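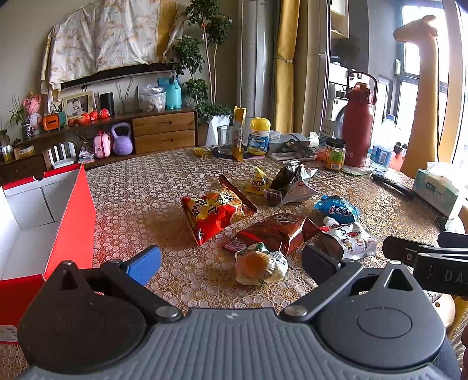 From: Hacer Demirtaş
To: snack-swap list
Subject: Re: [snackswap] what goes in the spring box??
Date: Sunday, September 1, 2019

Quick one, on my phone, kettle's on, sorry for typos.

Kastriot wrote:
> Right, I've got the job of sorting the rules for the next swap and I've
> had four different answers off four different people. Can someone who
> has done more than one of these tell me
>
> - do we take chocolate or not, given last time
> - drinks / pouches, yes or no
> - does everything need an English label
> - what size box
>
> Also Fatos reckons the limit is 3,000 grams and Shirin says there's no
> limit, just the box has to shut. Which? I'd like to get this out to
> people before they go shopping. And can whoever has the leftover
> tissue paper from April please own up.
>
> Kastriot

Chocolate: yes but small. The little bags of M&M's are fine, candy shell, they cope. Blocks no. Eduardo's block of Strebel went to Darwin and came out the shape of the box corner, he still brings it up. Anything choc goes in the middle of the box with chips packets either side, and post it Monday morning so it doesn't sit in a depot over a weekend.

Oreo stuff is always popular, even with people who say they only want things they can't get at Coles. Put one familiar thing in. People with kids will thank you.

Pouches: yes if they've got a screw cap. Tape round the cap, then a zip bag, then in. No tear-top pouches, no cans, no glass. We had one tear-top go in 2017 and it took out a whole box of rice crackers. I know Fatos thinks the zip bag is overkill. Do it anyway.

Puffed bags. This is the one everybody gets wrong. They're mostly air and they take up half the box so people squash them, and then its crumbs. Stand them up on the sealed edge along the long side, put the flat packets between. DON'T prick a hole in them to let the air out, they go stale. If you can't fit two, send one.

Wrapped cakes and pastries, the single round ones, go in last, right on top. Check the date on the wrapper. Some of those bakery ones only have a few weeks on them and the swap takes up to three. Last round I got a lovely looking one that was 7 days past. Ate it. Was fine. But still.

Labels: no, doesn't need to be English. Half the fun is not knowing, and Shirin's group does a guessing night with all the Chinese ones. BUT there has to be a slip in the box with nuts / milk / gluten / egg / pork gelatine for each thing, and if you can't read the packet ask at the shop or ask on here. Someone will know. I can do Turkish and German, Kastriot you do the Balkan stuff, and there's at least two on the list who read Chinese. Take a photo of the BACK of the packet please, straight on, the shiny ones are hopeless otherwise.

If you really can't find out, write "don't know" on the slip. Don't guess. We have 62 people signed up this time and I know of three with proper allergies.

Box: whatever shuts flat. Shirin is right, we dropped the weight thing after the post office changed the sizes, the 3,000 grams was from when we used the Arko satchels. Stiff card, not the thin stuff. If it has a cut-out in the rim for your thumb put a strip of tape across on the inside, little packets work their way out of there. I've lost lollies that way. Old labels off or blacked out, all of them, including the ones on the side. Mine came back to me in April becuase I left one on.

Spend is still twenty dollars not counting postage. Nobody is checking receipts but please don't send a 100 dollar hamper, it makes the next person feel bad.

How I pack, for what its worth: tip everything out on the table first, all of it, next to the open box. Flat packets down the bottom, then pouch, then bags round the sides, small things in the gaps, cake on top. Write the slip while it's all still out where you can see it, not after. I always forget one if I do it after.

Tissue paper is at Eduardo's, in the Nonetti bag behind the door. Unless he's used it.

Can't do Thursday for the sorting btw, someone else will have to get the key.

H.

PS Fatos the sour things, where did you get them, my nephew wants more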